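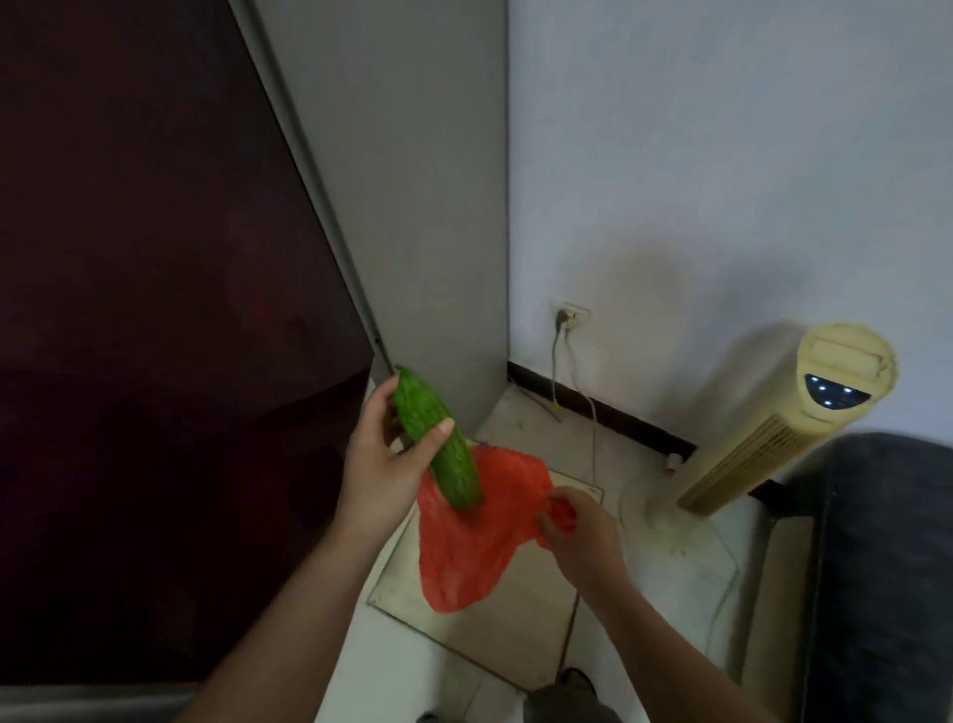

Bitter melon held above the red carrier bag, socket on the wall behind.

Ticket 3789
Category: Produce storage
Site: Fadmont, staff kitchen
Raised by: Ulla Kauppinen
Status: Closed

Reported fault
Bitter melons stored in the kitchen turn yellow at the tip and go soft before they are used. Skin pitted on two of the last batch. They are kept whole and unwashed, in a tied plastic carrier bag on the bottom shelf of the fridge.

Log

09:15 Ticket accepted. Asked for fridge make, shelf position and how the bag is closed.

09:40 Reply from user. Fridge is a Holmgren upright. Bag is knotted at the handles. Melons share the shelf with bananas and tomatoes.

10:05 Two possible causes noted. Ripe fruit on the same shelf gives off ethylene, and bitter melon yellows quickly when exposed to it. A knotted bag also holds moisture against the skin. Pitting is more likely to be cold damage.

10:30 Asked user to put a thermometer in a glass of water on the bottom shelf and leave it overnight.

Next day, 08:50 Reading is 3 degrees. Too cold for this vegetable. Door seal checked with a strip of paper, grips on all sides. No fault found with the fridge.

09:10 Advised the following:
Move the melons to the top shelf, towards the door side.
Bananas out of the fridge altogether. Tomatoes to the worktop.
Wrap each melon in a sheet of kitchen paper before bagging.
Leave the bag open at the top. Do not knot.
Do not wash until needed.
Change the paper if it feels damp.

09:25 User asked whether a thin carrier bag is acceptable or whether a Droker produce box is required. Carrier bag is fine if left open. No purchase needed.

11:00 Dial turned down one step by user. Top shelf now reads 7 degrees after settling. Milk moved to the bottom shelf, reading there 4 degrees.

Day 6 New batch checked by user. Green throughout, firm, no pitting. One has a slight crease near the stalk end, present when bought.

Resolution
Storage position and bag closure changed. Related ticket 1123 (limp okra, same shelf) updated with the same advice and left open pending a reply.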